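Gerkura Robotics Club
Progress report to the Itport community fund
Covering the fall term, up to December

Hello again from the club room! You asked for something short and plain this time, so I'll skip the diagrams and tell you where we are, what we spent and what's still driving me up the wall.

Quick reminder of what you're paying for. The club meets every Tuesday at 4 p.m. and we have one big project this year, which the students named Jemal (they voted, I had no say). Jemal is a fruit-fetching task. The robot has to pick up a piece of fruit from the shelf of our cabinet, bring it over to the table and put it down in a basket without dropping or squashing it. In the spring we take it to the Reka student challenge, where the teams get 20 minutes on the floor and the judges pick which fruit goes first.

Where we are

Further along than I expected in September, and behind where I told you we'd be. Both true!

The first weeks went to driving by hand. One student wears the glove, another one watches the emergency stop, and everybody else shouts advice, most of it bad. We saved every run that ended with the fruit in the basket and threw out the rest. The target in my application was 1000 saved runs by the end of the school year. We passed 200 just before the Thanksgiving break, which sounds low, I know, but the pace has picked up a lot now that the students have a proper rota and don't argue about whose turn it is.

The grasp took most of October. At first the students closed all the fingers at once and the fruit shot out sideways like a bar of soap. Then one of the younger ones suggested getting the thumb in low first and bringing the fingers over afterward, the way you'd pick an apple off a tree, and that was a very good afternoon. We've kept it that way ever since.

The table layout is settled too. The basket goes near the right edge, closest to the cabinet, so the arm has less distance to cover – and the students have learned the hard way to check its position before every run.

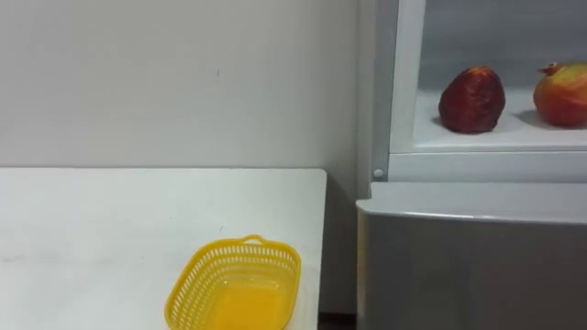
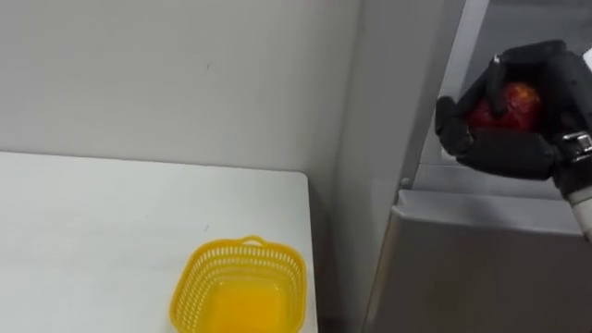 The yellow basket and the fruit, from two moments at the cabinet.

What isn't working yet

Letting go. I'd have bet money that picking up was the hard half, and I'd have lost it. When the hand opens over the basket, one finger tends to lag behind the others and gives the fruit a little spin, so it lands on the rim and rolls. The students have tried opening slower and they've tried going lower. Going lower helps, but then the knuckles bump the basket handle and push the whole thing across the table. We're going to turn the basket around and see if that buys us some room.

Round, heavy fruit is the other headache. Apples are fine on most days. Anything wider needs the hand opened further than the students like to open it, and they get nervous and rush. More practice, I think, plus a longer approach so they aren't correcting at the last second.

We also lost two full meetings to a cable fault in the wrist. The students found it themselves with a multimeter and a lot of patience, and I'm prouder of that than of most of the runs.

Money

The spare glove and the replacement cable are bought and in use. Fruit costs us very little because we reuse each piece until it gets soft (then it goes to somebody's compost). I haven't touched the travel part of the grant. I'd like to move a small slice of it over to a second set of finger covers, since the ones we have are going to wear through before spring at this rate. Could you let me know if that's okay, or if you need a form for it?

Next term

We have 3 things on the list for January. First the release problem, then timed practice against the 20-minute limit, then letting the trained program do a full run with hands off the glove. That last one has happened in bits and pieces so far, a reach here and a lift there, and the whole room goes quiet when it does.

You're very welcome to come by on a Tuesday and watch. Come after 4:30, when the setup is done and the snacks are still out. I'll send the run log with the spring report, and sooner if you want it.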